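Início | Projetos | Relatórios | Equipa | Contactos

Relatório de progresso: célula Rulby, manutenção e reposição em serviço
Por Yolotzin Bañuelos
Maio
Leitura: 3 min

O presente relatório cobre o trabalho feito na célula Rulby desde a última transferência da Zimstead. O plano previa três tarefas: substituir os cabos do pulso, refazer a calibração da câmara e deixar escrito um procedimento de manutenção que qualquer técnico do laboratório possa seguir. As duas primeiras estão concluídas. A terceira está em revisão.

A célula esteve parada durante a substituição dos cabos. O cabo antigo da câmara tinha o isolamento gasto junto à terceira abraçadeira, no ponto em que dobra quando o pulso roda para além de 80 graus. Era essa a origem das perdas de sinal comunicadas no relatório anterior. O cabo novo segue por fora do antebraço, com uma folga maior, e a abraçadeira foi deslocada para a face oposta. Cor Van Rooij montou o conjunto e Refugio Cuevas verificou os apertos com chave dinamométrica. Os valores estão na folha da máquina.

A pinça foi desmontada na mesma altura. As guias estavam sujas mas sem desgaste que obrigasse a trocar peças. Foram limpas e lubrificadas, e o zero de abertura foi refeito com os dedos totalmente afastados. Mantiveram-se os dedos pretos que já estavam em uso. O segundo par continua em armazém, por abrir.

Depois da montagem fez-se a verificação da câmara em várias orientações do pulso, incluindo as viradas para cima, que antes não constavam da rotina. Nessas posições o cabo antigo falhava com mais frequência. A verificação é feita com a pinça aberta e sem peça.

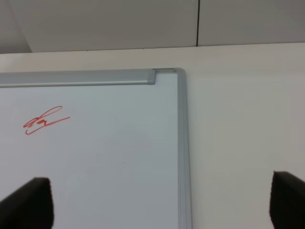
A rotina completa tem agora 32 posições e corre sem intervenção do operador, salvo a confirmação inicial de que a zona está livre. Em cada posição o braço para, espera que a vibração desapareça e grava uma imagem. No conjunto das passagens de teste foram gravadas 3.688 imagens, sem nenhuma perda de sinal registada pelo controlador. A calibração entre a câmara e o pulso foi calculada de novo no fim e o ficheiro anterior ficou arquivado.

Houve um atraso. O conector encomendado à Kestulon chegou com a pinagem da versão antiga e teve de ser devolvido. A troca não teve custo, mas empurrou a montagem para o fim do período. Enquanto se esperava, Fulgencio Trujillo adiantou a limpeza do armário elétrico e substituiu os filtros do ventilador, trabalho que estava previsto para o período seguinte.

Quanto ao procedimento escrito, a primeira versão foi entregue a Vibeke Ketilsson, que pediu duas alterações: separar a inspeção semanal da mensal e indicar, para cada passo, se a célula deve estar em modo manual ou desligada no seccionador. A inspeção semanal limita-se ao cabo, às abraçadeiras e aos parafusos dos dedos. A mensal acrescenta as guias da pinça, os filtros e uma passagem pela rotina de verificação.

Despesa: o cabo, o conector e os filtros ficaram dentro da rubrica de consumíveis. Não se usou a verba reservada para assistência externa da Jaramillo, e pedimos autorização para a manter disponível até ao fim do projeto, caso o travão do segundo eixo venha a precisar de intervenção. Por agora o travão segura o braço sem deslizar, mas faz um ruído ao soltar que já vinha mencionado no registo do fabricante da célula.

Trabalho para o próximo período:

- fechar o procedimento com as alterações pedidas
- repetir a calibração e comparar com o ficheiro atual
- medir o ruído do travão com o braço em carga
- encomendar um cabo de reserva igual ao que foi montado

A folha da máquina e os registos do controlador seguem em anexo.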